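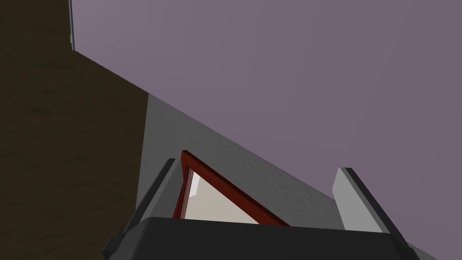
Ivan Symonenko schreibt seit vier Jahren an Erzählungen, die alle in derselben erdachten Hafenstadt spielen. Sie heißt Gumevar, und den ersten Band mit Geschichten von dort hat der kleine Verlag Skestitz in diesem Herbst herausgebracht. »Ich wollte eigentlich einen Roman schreiben«, sagt Symonenko. »Nach 30 Seiten hatte ich fünf Hauptfiguren und keine Handlung.« Also bekam jede Figur ihre eigene Geschichte. In der längsten entlädt eine Maschine nachts Schiffe. Zwei Finger hat sie, innen hellgrau, außen fast schwarz, schräg aufeinander zulaufend und geöffnet wie die Greifer am Anfang dieser Seite. Einen Namen bekommt sie im ganzen Text nicht.

Symonenko arbeitet vormittags in einer Druckerei in Fulen und schreibt am Nachmittag, meist bis zum Abendessen. Den ersten Entwurf macht er mit der Hand. »Am Bildschirm lösche ich zu viel. Auf Papier streiche ich durch, und was durchgestrichen ist, kann ich am nächsten Tag noch lesen.« Für den Band lagen am Ende rund 200 Blätter vor, beidseitig beschrieben. Sieben Erzählungen sind daraus geworden. Zwei weitere hat er zurückgezogen, eine davon kurz vor dem Satz.

Über die Zusammenarbeit mit dem Lektorat spricht er offen. Gestritten wurde vor allem über den Schluss von »Das Haus Nazarenko«, einer Geschichte über drei Geschwister, die ein Lagerhaus erben. »In meiner Fassung verkaufen sie. Das Lektorat fand das zu glatt. Ich habe den letzten Absatz weggelassen, jetzt sitzen sie noch am Tisch und der Käufer steht im Flur.« Zufrieden sei er damit erst beim Korrekturlesen gewesen.

Vorgelesen hat er bisher wenig. Im Dezember liest er zum ersten Mal aus dem fertigen Buch, in der Stadtbücherei von Fulen. Welche Erzählung es wird, steht noch nicht fest. »Die mit den Schiffen ist zu lang, da müsste ich kürzen.« Ein zweiter Band ist begonnen, wieder mit Gumevar als Schauplatz. Diesmal zeichnet er vorher einen Stadtplan, weil im ersten Buch die Fischhalle einmal nördlich und einmal südlich der Brücke liegt. Eine Leserin hat ihm deswegen schon geschrieben.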